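4.2 Sheltered and exposed readings at Fedham and Girkiddale

The two stations differ by less than their reputations suggest. Fedham, down on the flat, is the one that gets into the newspapers every warm spell; Girkiddale sits 546 feet higher and is generally ignored. We compared 3,795 paired hourly readings from June to September, after throwing out 786 in which one thermometer or the other had stopped reporting. Most of the gaps were at Fedham, usually at the hottest part of the afternoon, when a record was thought to be close.
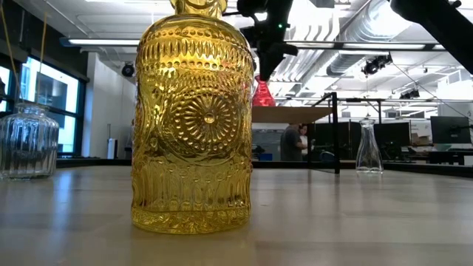
Sunlight falling on the sensor housing remains the main suspect. The Ackermann shield used at Fedham has yellowed with age, and the afternoon readings have crept up with it. Tinted material does not stop light so much as sort it, as anyone can see from the yellow bottle in Figure 7, which passes enough to leave a faint tint on the tabletop in front of it. A shield that lets light through is a small greenhouse with a thermometer inside, and should be read accordingly.

Figure 7. Colored and clear glass.

The newer Zorow shield at Girkiddale has held up better, although it was fitted facing the wrong way until July and we have left the June values out of the shield comparison.
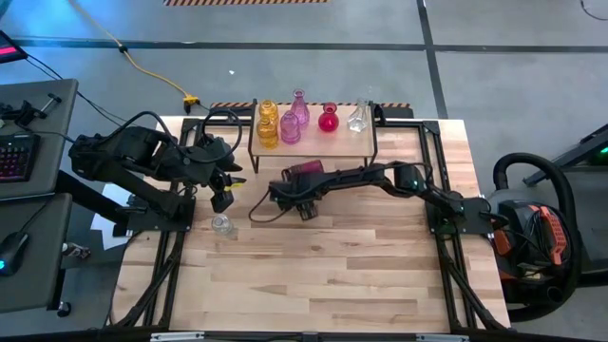 With June removed, the gap between the stations narrows on cloudy days and opens again under clear skies, mostly between noon and 4 p.m. Wind matters too. On breezy afternoons the Fedham excess all but vanishes – a pity for the newspapers – and it returns in the evening once the air goes still. We have not tried to correct the older Fedham records, some of which are now printed on the town's tea towels.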